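Section 4. Installing and Setting Up the Tamedum Bathroom Humidity Sensor

This section explains how to choose a location for the Tamedum sensor, attach it to the wall, and pair it with the Skuso ventilation controller. Read the whole section before starting. The controller must already be installed and powered as described in Section 3. If the status light on the controller is not steady green, return to that section first.

4.1 Before You Begin

Confirm that the following items are present:

Tamedum sensor with battery cover
Wall plate
Two screws and two wall anchors
Adhesive pad (for tiled walls)
Battery, packed separately

You will also need a pencil, a small level, a Phillips screwdriver, and a tape measure. A drill is required only when the wall plate is attached with screws.

CAUTION: Do not drill into a wall without checking for pipes and electrical cables. Bathroom walls often contain both.

CAUTION: Keep the battery out of the reach of children. If a battery is swallowed, seek medical help immediately.

4.2 Choosing a Location

The sensor measures the moisture in the air of the room as a whole. Readings taken too close to a shower or a supply vent will cause the fan to start and stop more often than necessary. Select a place that meets these conditions:

The sensor is at least 55 inches above the floor.
It is at least 15 inches from any supply vent, heater, or window.
It is outside the spray area of the shower or tub.
It is not inside a cabinet or behind a towel.

An interior wall is preferred. Exterior walls may be cooler than the room, and moisture can collect on the sensor housing during winter months. 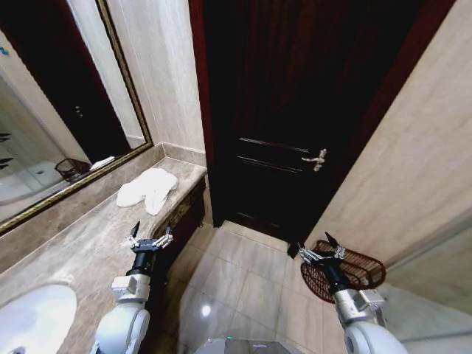
Air that the fan removes must be replaced by air from the rest of the home. In most bathrooms the replacement air enters under the door, and the fan cannot reach its rated output if that path is blocked. Check the gap with the door fully shut. A paneled door that ends slightly above the tiles, like the dark one in the illustration, gives replacement air a path at floor level. Where a threshold, thick bath mat, or draft strip fills the gap, remove the obstruction or consult a qualified installer about a transfer grille. Do not trim a fire-rated door. Doors of this type are normally identified by a label on the hinge edge.

NOTE: The sensor does not detect whether the door is open or closed. If the door is usually left open, select the Open Room profile in step 5 of Section 4.5.

4.3 Attaching the Wall Plate

Using screws:

1. Hold the wall plate in position with the arrow pointing up. Check it with the level.
2. Mark both screw holes with the pencil.
3. Drill the holes and press in the wall anchors until they are flush with the wall.
4. Fasten the plate. Tighten by hand only. Overtightening bends the plate and prevents the sensor from closing.

Using the adhesive pad:

1. Clean the tile with rubbing alcohol and allow it to dry. Do not use a cleaner that contains wax or oil.
2. Remove the white liner and press the pad onto the back of the wall plate.
3. Remove the blue liner, position the plate with the arrow pointing up, and press firmly for 15 seconds.
4. Wait one hour before attaching the sensor.

NOTE: The adhesive pad is not suitable for wallpaper, unpainted plaster, or textured surfaces. Once removed from the wall, a pad cannot be used again. Replacement pads are sold under the Ejigu accessory line.

4.4 Inserting the Battery

1. Slide the battery cover down and lift it off.
2. Insert the battery with the plus sign facing you.
3. Replace the cover. The sensor light flashes amber three times.
4. Place the sensor on the wall plate and turn it clockwise until it clicks.

If the light does not flash, remove the battery, wait one minute, and insert it again. Do not use rechargeable batteries.

4.5 Pairing with the Controller

The sensor must be paired within 13 minutes of inserting the battery. After that time it enters sleep mode, and the battery must be removed and inserted again.

1. On the Skuso controller, press and hold MENU until the display shows SETUP.
2. Select ADD SENSOR and press OK.
3. Press the button on the underside of the sensor once.
4. Wait for the display to show the four-character sensor code. Compare it with the code printed on the wall plate. If they match, press OK.
5. Select a room profile: Closed Room, Open Room, or Custom.
6. Press MENU to save and exit.

Homes with more than one bathroom require one sensor for each fan. Complete the pairing of one sensor before inserting the battery in the next.

4.6 Setting the Start Level

The Closed Room profile starts the fan when humidity rises quickly, regardless of the starting value. The Custom profile uses a fixed start level, which may be set to any value up to 93 percent. A high setting reduces fan use but allows moisture to remain on walls and ceilings for longer periods.

After changing the setting, allow one full day of normal use before changing it again. The controller adjusts its readings during this period, and the fan may run at unexpected times.

4.7 Care of the Sensor

Wipe the housing with a soft, dry cloth. Do not spray any liquid on the vents. Test the sensor each April, and replace the battery whenever the controller displays LOW CELL. Stored settings are kept while the battery is being changed, and pairing does not need to be repeated.

For connection to the Plemumus whole-home ventilation system, continue to Section 5.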